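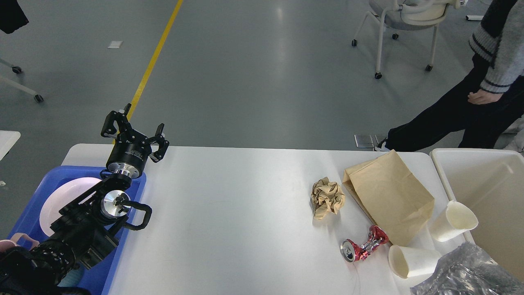
Class action notice for a blood pressure pill I stopped taking years ago. Do I file, opt out, or put it under the short leg of the table?

Posted by gutterball_emeritus in Consumer Law > Settlements and Notices

I got a thick envelope in January from something called the Hernel Settlement Administrator. It says I may be a member of a class in a case against Grivamus, who made a generic blood pressure pill I took for a good long while, and Hallell, the outfit that packaged it. The pills were recalled over an impurity. I remember the recall mostly because my pharmacy called me at 7 in the morning to tell me not to panic.

The notice runs to many pages and seems to have been written by people who were paid by the comma. What I've gathered so far:

There are two groups. One is people who paid for the pills and want some money back. The other is people who got sick and say the pills did it. I'm in the first group as far as I know. I feel fine, apart from my knees, and I don't think Grivamus had anything to do with those.

If I do nothing, I get nothing, and I also can't sue over what I paid. If I file a claim without receipts I get a flat payment "subject to pro rata adjustment." If I file with records I could get up to $400. If I opt out I keep my right to sue by myself, which I picture as me in a borrowed tie against a building full of lawyers.

My questions. Does taking the money for what I paid mean I've signed away the right to complain later if I do get sick? The release paragraph is one sentence and I lost the verb. Also, what counts as a record? I've moved twice and my filing system was a grocery bag. And how would I know the thing isn't a scam? It wants the last four digits of my Social Security number and it came with a "claimant code," which is exactly what a scam would come with.

I'm in Ohio, if that matters. My insurance paid most of the cost and I paid the copays.

plainclothes_paralegal
Marked helpful by 306 readers

I worked on the claims side of these for longer than I like to admit. I'm not a lawyer and I haven't seen your notice, so read this with the paper next to you.

Start with the scam worry, since it's a fair one. Don't use the web address or phone number in the letter. Look for the case number on the first page, then look that up with the court. Federal courts have an online records system, and the clerk's office picks up the phone more often than you'd expect. Ask whether there is a class settlement under that number and who the administrator is. If the name matches, you're fine. The last four digits are a common ask, usually for matching you against pharmacy lists or for tax purposes. A full Social Security number plus a bank login is another story, and so is any request for a fee. You never pay to file a claim.

On signing away your rights: find the section headed "Release" or "Released Claims," and then go find the definitions, because the release will lean on them like a drunk on a lamppost. In a lot of these deals the people who only lost money are released for "economic loss" and personal injury claims are carved out. The words you're hoping for are something like "does not release claims for bodily injury." In other deals the release swallows everything, known and unknown. I can't tell you which you have. The short notice in the envelope won't always tell you either. The full settlement agreement will, and it should be posted on the court docket and the settlement site. If the carve-out isn't in there in plain view, call class counsel. Their number is in the notice and members don't get billed for calling. They may sound surprised to hear from you. Very few people call.

Records. Forget the grocery bag. Call or visit your pharmacy and ask for a prescription history, sometimes called a patient profile. They can usually go back several years, and chains tend to keep it even if you've changed stores or addresses. It should show the fill dates, the amount you paid, and an NDC number, and that number is what ties the pills to a particular maker. Your notice should have a list of the NDC numbers that count. If yours came from some other company in the same months, you may not be in the class at all, whatever the envelope says. Your insurer can also send you an explanation of benefits for each fill.

Your copays are your loss. What the insurance paid is theirs, and they've probably got their own claim in already. So don't add up the full price and write it in the box. The form is signed under penalty of perjury and the audit people have no sense of humor.

"Pro rata" means that if too many people file, everybody's check shrinks to fit the pot. It can grow too, in theory. I've seen that happen 2 times.

Deadlines: there will be one for claims and a different one, generally earlier, for opting out or objecting. Check whether they want it postmarked by then or received by then. If you mail it, get proof of mailing and keep a copy of every page.

old_docket_2815

Opt out!! These things only make the lawyers rich. I got a check once for less than the stamp and I framed it. Don't give them the satisfaction.

(I did not sue by myself afterward, to be clear. I had a bad back and it was a class action about garage door openers.)

tepid_litigant

Short one from someone who went through the Konstantinidis settlement, different pill but the same sort of setup.

The pharmacy printout was free and took a day. I filed online, got a confirmation page, printed it, and then heard nothing for so long that I forgot what I'd been taking. The judge has to give final approval, then there can be appeals, and only then does anyone cut checks. Mine was fine, I bought tires with part of it. If you move again, tell the administrator. They mailed mine to my old place and it took a while to get it reissued.

I disagree with the opt out advice above for somebody who only paid copays. A lawyer won't take that case alone. If you think you might be ill from it, that's different, and then you should talk to an injury lawyer before the opt out date and before you send in anything. Most of them will do the first talk for nothing. Bring the notice. Also there are time limits in each state for injury claims, and I'd ask the Ohio question early.

Follow-up from gutterball_emeritus

Called the clerk. The case is real, and so is the administrator, which was a bit of a letdown after all my detective work. The pharmacy gave me nine pages of history and I've found the NDC number on two of the fills so far. The carve-out for bodily injury is in the full agreement, in a footnote, and I've asked class counsel to confirm I'm reading it right. They're calling back this afternoon. The table still wobbles.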